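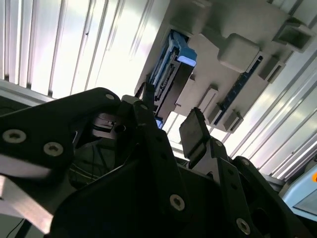 Light grey fixture against the white ribbed panels.

April 14, 2022

I have been putting off writing up the damp in the back bedroom at Wellitthorpe, mostly for want of numbers. I now have a fortnight of them.

The room faces north and has one outside wall, solid brick, plastered directly. I put two loggers in it, both from Irnska. One sat on the bookcase at chest height and the other was taped to the skirting behind the wardrobe. Each takes a reading every few minutes and stores them until you fetch them over a cable. The software is poor and the export gives dates in the American order, so check that before plotting anything.

The air in the middle of the room is fine. Behind the wardrobe it is 3 degrees colder, and the relative humidity is higher to match. Work out the dew point from each logger and the two lines sit almost on top of one another. It is the same air with the same water in it, meeting a colder surface. A dehumidifier treats the whole room to fix a strip of wall.

Bhavana Nadar, who had the same trouble in her flat, suggested moving the wardrobe out by a hand's width before spending anything. I did that on day five. The skirting logger came up by just over a degree within two days and has stayed there - less than I wanted, but free.

The quote for lining the wall with insulated board came to £849, fitted. I would want to know how they detail the window reveal first, as a badly finished edge there only moves the cold spot.

Next job is the extractor in the bathroom, an old Vomia unit with a sticking flap. I'll leave the loggers running until it has been replaced and post the second set of figures then.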